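Fevskaのバッテリー持ちを一週間測ってみた

Fultmontの旧機種から乗り換えて二か月たった。Fevskaの電池持ちについては検索しても「普通に一日使える」程度の記述しか見つからないので、自分で記録を取った。以下はそのメモである。

測定条件。画面輝度は300nit固定、自動調整はオフ。リフレッシュレートは標準設定。SIMは一枚で、自宅ではWi-Fi、外出時はモバイル回線。通知を許可したアプリは29個。充電は毎朝7時に100%で外し、23時の残量を記録する。測定中にアプリの追加や更新はしていない。

結果から書くと、23時の残量は平日で40%台前半、休日で30%台後半だった。例外は火曜日で、この日だけ18%まで落ちた。画面点灯時間は他の日と変わらない。

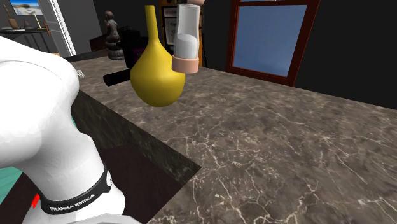
うちのFevskaも週に一度だけ極端に減る日があり、Dafisの同期をWi-Fi限定にしたら収まりました、というコメントを前回の記事にもらっていた。バックグラウンド通信の内訳を見ると、火曜日はDafisが173MBをモバイル回線で送受信している。他の曜日は一桁MBに収まっているので、週次の全体同期が外出時間に重なったと考えるのが妥当だろう。

Dafisの設定には「同期の間隔」と「使用する回線」が別の画面に分かれて置かれている。前者はアカウント設定の下、後者は「詳細」のさらに奥にある。初期値は「すべての回線」。ここをWi-Fiのみに変更し、翌週の火曜日に再測定した。

再測定の23時残量は41%。平日の値にほぼ揃った。一回だけの比較なので同期が原因だと断定はしないが、通信量の内訳からもDafisの項目はほとんど消えている。電波の弱い場所での再送が消費を押し上げていた可能性もあるが、そこまでは切り分けていない。

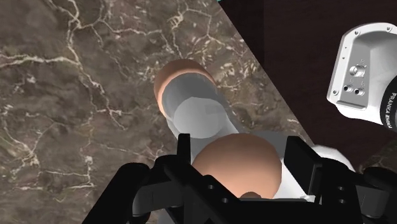

待機時の消費も見ておく。機内モードにせず、就寝前から起床まで置いた場合の減りは一晩で4%だった。Fultmontの旧機種では同じ条件で倍以上減っていたが、あちらは電池の劣化が進んでいたため比較としては公平でない。参考値にとどめる。

充電器は付属品がないので、Grundtonの二ポート品を使っている。単独で挿したときと、もう一方にイヤホンのケースを挿したときでは、後者のほうが明らかに遅い。出力の配分が固定で、相手側の要求が小さくても半分を渡してしまう仕様のようだ。製品の箱には合計出力だけが大きく書いてあり、配分表は説明書の裏面にある。急ぐときは一本で使うしかない。

発熱については、充電しながら地図を開いたときに背面上部が温かくなる程度で、輝度制限がかかったことはまだない。ただし測定したのは室内と通勤時だけで、夏の車内は未確認。

設定で効果があったもの、なかったものを残しておく。
Dafisの同期をWi-Fi限定に変更:効果あり
常時表示をオフ:効果あり(日中の減りが緩やかになった)
ダークテーマ:この測定では差が出ず
位置情報の精度を下げる:差が出ず、地図の現在地がずれるので元に戻した 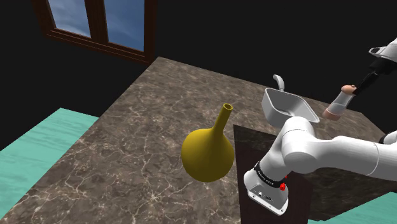 窓と石目のカウンター(CG)

システム更新が6月に来る予定なので、適用後に同じ条件でもう一週間測る。輝度の設定値とアプリの構成はそれまで変えない。充電上限を80%にする機能も試したいが、開始残量が変わると今回の数字と並べられなくなるため、更新後の測定が済んでから別の記事にする。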